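Clivside workroom: the big table and the small drawers

20/02/2024
By the Erero workroom team

We moved into the Clivside room in December and most of the work since then has gone on where to put things. This page covers the storage of small parts and what is kept out on the big table. The shelving and the back wall have a page of their own and are not repeated here.

The old arrangement

In the previous room every small part lived in jam jars and lidded tubs on a window sill. It was cheap and you could see what you had, but the jars took up the full depth of the sill and the labels faded in the sun. Most of the tubs had lost their lids by the end. When we packed up, 15 of them turned out to hold the same size of washer.

We sorted everything before the move. Anything without a clear use went into one box marked "odd", and the rest was bagged by type. The bags were numbered and the numbers written in a notebook. The notebook is still in use and hangs by the door.

Choosing drawers

We looked at three sorts of storage: open trays, a wall rack with tip-out bins, and plain closed drawers. Open trays collect dust, and the rack needed fixings that the Clivside walls would not take. Drawers were the dearest of the lot but could be put anywhere and moved again later.

The cabinet we settled on came through Gallardo. It is white, with stacked drawers, and it sits on the tabletop. We had asked for grey to match the shelving but the wait was too long. The white shows marks and needs a wipe now and then with a damp cloth. Washing-up liquid is enough.

A note on the drawers themselves. They have no stops, so a full drawer will come right out if pulled hard. Heavy items go in the lower drawer. Please use a hand on top of the cabinet when opening the upper one.

Lining and dividers

Each drawer was lined with a sheet of thin felt, cut slightly small so it does not ride up at the back. The first lining was cut to the exact size and buckled within a week.

The dividers are strips of card, slotted together and not glued. They last a few months and cost next to nothing. If you need a wider space, take out a strip and leave it in the box with the spare card. We did price up a set of plastic dividers from Zulton and may go back to them if the card gets tatty.

The table

The tabletop is large and brown, with a matte surface that does not throw the light back at you. It replaced a folding table that bowed in the middle. It took 4 people to get it up the stairs and the banister had to come off.

Pens mark it. Pencil rubs off, so use pencil if you need to note where something goes. Tape is fine for a day but should not be left over a weekend, as it lifts with a sticky edge.

The cabinet is kept towards the back, set at an angle. We had it square to the table at first and found that people were leaning across to reach the drawers from one side.

What stays out

Small parts in use can be left on the table, spaced apart. Anything finished with goes back in a drawer or into the tray by the door. The orange box on the black base has no fixed place and can be moved as needed.

Views of the table

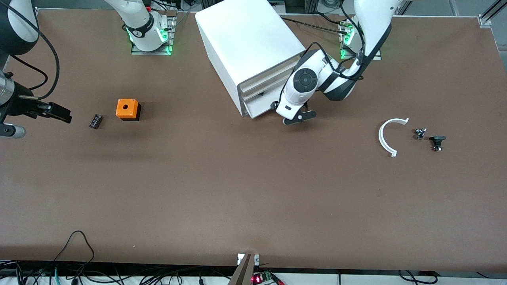
The drawer cabinet at the back of the table, its lower drawer looking a little open. The orange box with the round hole in its top is on the left half, with a small dark component next to it. 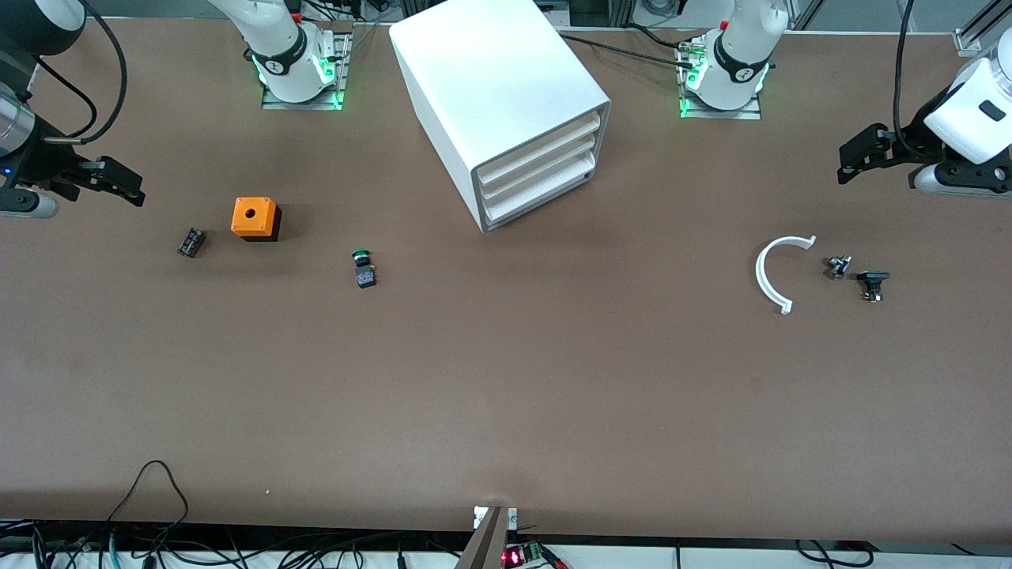

The cabinet near the top centre of the table, turned slightly so the front faces the lower right, and small objects spread over the upper half.

Still to do

The drawer fronts need labels. We are leaning towards small card holders so that the wording can be changed, but they have to be stuck on and we have not found an adhesive that comes off the white cleanly.

The box marked "odd" has not been gone through yet. It holds 200 pieces by the notebook's count, plus a bag of springs that was never entered. Springs should be entered by length.

A second cabinet is on the list for later in the year, budget allowing. It would go on the shelving by the window and take the larger fittings, which are in their moving bags under the sink.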